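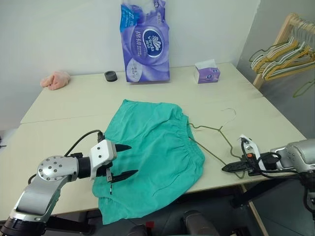 Teal shorts with the elastic waist, thin green wire hanger next to them

Forum: Closets, Laundry and Storage
Topic: Shorts on wire hangers, yes or no?

Cirkex
Posted December 2025
I'm going through the summer clothes before they get put away until April. Most of it is easy but I never know what to do with elastic waist shorts. The pair in the picture is the typical kind I have. I have no drawer space to speak of, just a closet rail and a bag of thin wire hangers. Can I hang these by the waistband without stretching it? Or fold them over the bottom bar? When I fold them over the bar they slide off as soon as I move the hanger next to them.

Pokon
Fold them over the bar. Don't pull the waistband over the shoulders of the hanger. I did that with gym shorts one winter and the elastic came out wavy and stayed that way.

Fodor
I disagree with Pokon. It depends on the width. If the waistband goes over the hanger without being pulled tight, there's no load on the elastic beyond the weight of the shorts, and shorts weigh next to nothing. I've hung mine that way for years and they still fit. If you have to stretch it to get it on, then no.

Pokon
A wire hanger is wider than most waistbands, though. You'd have to bend it.

Fodor
So bend it. It's wire. Push both ends in toward the middle until the waistband sits flat. Takes a minute.

Dorkent
I wouldn't hang shorts at all. Fold in half so the legs match, tuck the crotch point in to make a straight edge, then fold in thirds from the hem up. They stand up in a shoebox. I keep 6 pairs in one box on the closet shelf and the rail is free for shirts.

Also smooth them out first. Those look a bit wrinkled, and if you put them away like that they'll look worse in spring.

Cirkex
I hadn't thought of a box on the shelf. There is room up there if I move the extra tissues, I have that big Vinda package plus the small box. Do the shorts crease where you fold them?

Dorkent
A little across the middle. It falls out after an hour of wearing them.

Pokon
For the sliding, wrap a rubber band around each end of the bar. Or get the felt hangers. I bought a pack of 50 and threw out all the wire ones.

Fodor
Felt hangers leave fuzz on anything dark. I went back to wire.

Pokon
Mine don't. Maybe yours were a cheap batch.

Cirkex
OK, I tried the rubber bands and they hold well enough. I'm hanging the two pairs I wear around the house and the rest are going in a box the way Dorkent does it. I didn't bend any hangers. Is it worth putting anything in the box for moths, or is that only for wool?

Dorkent
Only wool, as far as I know. Just make sure they're all the way dry before the lid goes on.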